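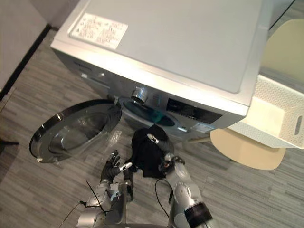
Grindik says its wash plan will save tenants money. The math is thin.

By Yetunde Okonkwo
2025-07-27

FUSTPORT - Tenants at the Tripathi apartments have been told that a new laundry plan will cut their water use, their power bills and the time they spend waiting for a machine. The company selling the plan, Grindik, has so far offered little to back up any of it.

Under the plan, called Plitura, the building would drop its coin laundry in October and rent front-loading washers from Grindik, paid for through a flat monthly charge added to the rent. Tenants would pay the charge whether they did one load or twenty.

Grindik's flyer, slid under doors last week, promises savings of "up to 80 percent" on water. It doesn't say compared to what. Asked for the figure's source, sales manager Hemant Pathak said it came from "internal runs" on a quick cycle with a light load. He could not say how a full drum of towels on a normal cycle would compare, and he did not have the runs with him.

"People are going to see the difference," Pathak said. He did not give a date for when.

The washers are ordinary enough, with a round door, a detergent drawer, a program dial and a small display. Grindik's flyer calls the design "a fresh start for laundry."

Tenants want to know who pays for repairs

Neelam Vashisht has lived at the Tripathi for 7 years and has kept every notice the owners have sent out. She said the last laundry upgrade came with a promise of same-week repairs, and that one washer then sat with a paper sign taped to it through most of a winter.

"I like a front-loader fine," she said. "My sister has one. You leave the door open after so the rubber doesn't smell, you wipe it out, it works. But who's wiping it out when the whole building is using it?"

The draft contract doesn't answer that. It gives Grindik the right to bill the building for "user-related residue," a term it never defines. A clogged drain or a moldy gasket could fall under it, or not, depending on who is reading.
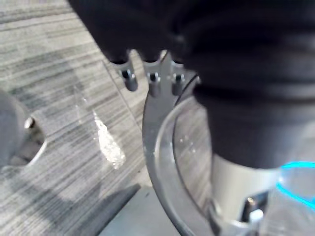
Owners cite lower costs

Vivek Nigam, who manages the building, said the coin machines bring in less than they cost to keep running. He put the gap at about $3,000 a year but declined to share the books. He also said the monthly charge had not been set, though the flyer describes it as "low."

Nigam said tenants had been "broadly positive." Of the notes pinned to the lobby board on Friday, none fit that description. One asked whether people with a washer hookup in their own unit would be charged too. Nigam said that was still being looked at.

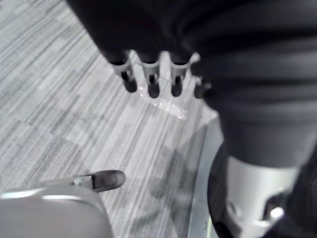 What happens next

The owners plan to sign before the end of summer. Vivek Sengar, a tenant on the top floor, has asked them to try 2 of the rented washers first and post the water readings where everyone can check them. Pathak said Grindik would consider a trial but "would need to understand the purpose."

The coin machines stay in use until the switch. The change machine is still out of quarters.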